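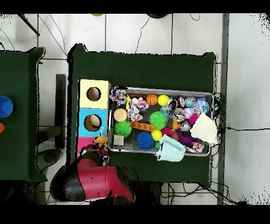
Grout haze on new white floor tile

Posted Fri 29 June by Somkiat Hemmin

We had white tile put down in December and there is still a dull film on it. Mopping with dish soap does nothing. Is it too late to get it off?
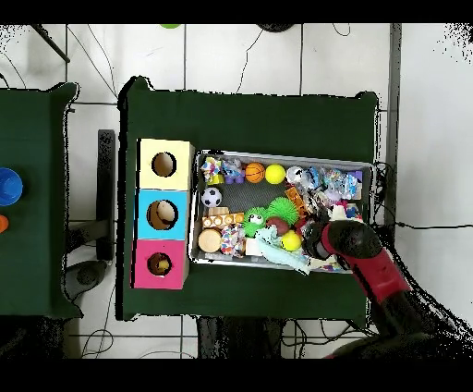
Nipon Jaidee
No. Use a sulfamic acid haze remover, mixed as the label says. Wet the floor first, do a small patch, scrub with a white pad and rinse twice. Don't use it on marble.
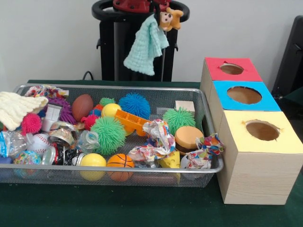

Fisow
Vinegar worked for me. Took 4 tries.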